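Notes for the library talk: running a community seed swap

Opening
Hi everyone, thanks for coming out on a Monday night. I'm Razia, and I've been helping with the Ovbridge seed swap for three years now, so I've made most of the mistakes already (ask me about the pumpkins!). Slow down here. I always rush the start.

Setting up the room
Keep flowers and veggies apart or you'll be sorting packets till midnight. I like two baskets side by side on a white table, nice and low so the kids can reach in too. Anything with handles is a bonus when you're lugging stuff in from the car.
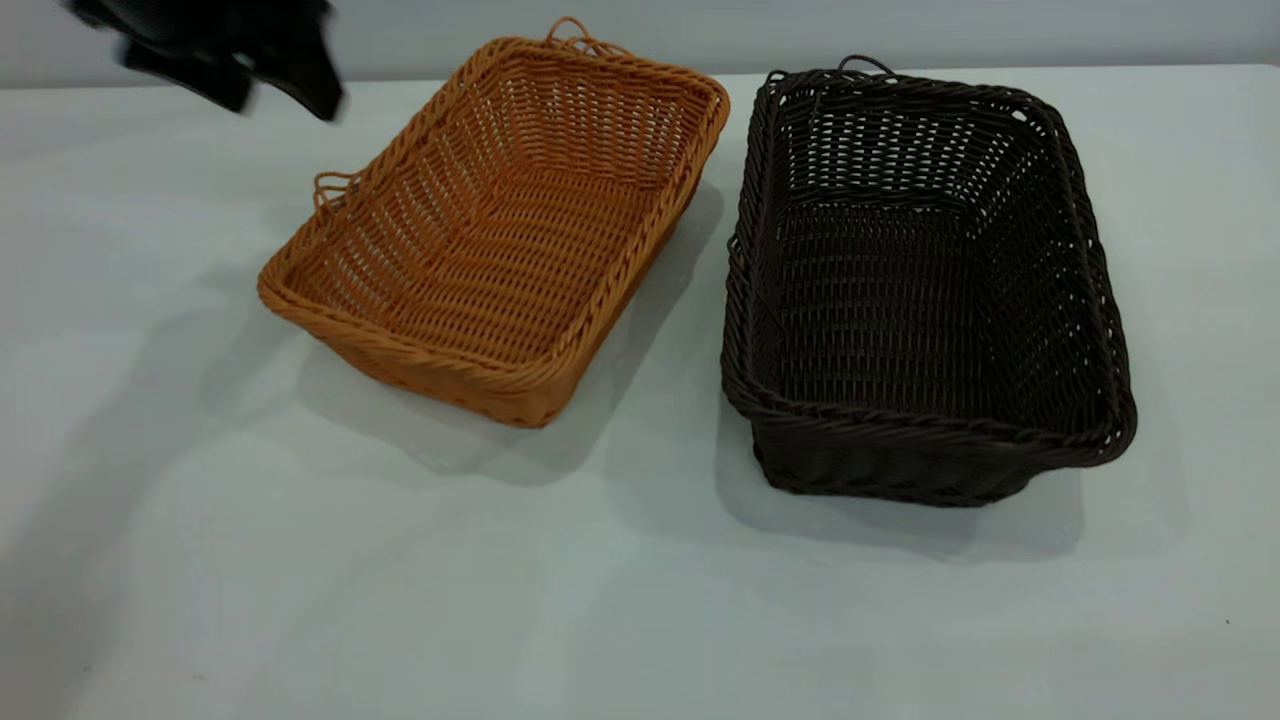

Packets and labels
Plain envelopes, 50 cents each if you must buy them, but old ones from the mail are fine. Write the name, the colour if it's a flower, and the month you saved it. "Mum's beans" is not a label! Pause for the laugh, if there is one.
Last August we had 246 packets come through the door and Agathe checked every single one for damp. Damp seed goes mouldy and then it spoils its neighbours, so paper always, plastic never.

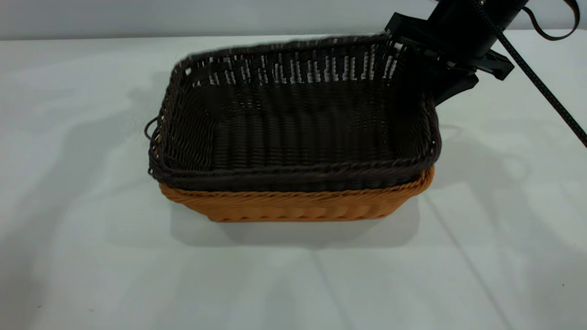
And please let tomatoes dry for a good long while before they go anywhere near an envelope. Gilles does his on a dinner plate by the window, which works a treat, though his family would like the plate back.

Questions
Someone will ask about hybrids. Say you can save them, but you may get a surprise. Then point people to the sign-up sheet by the door, and remember to thank Mireille for the tea.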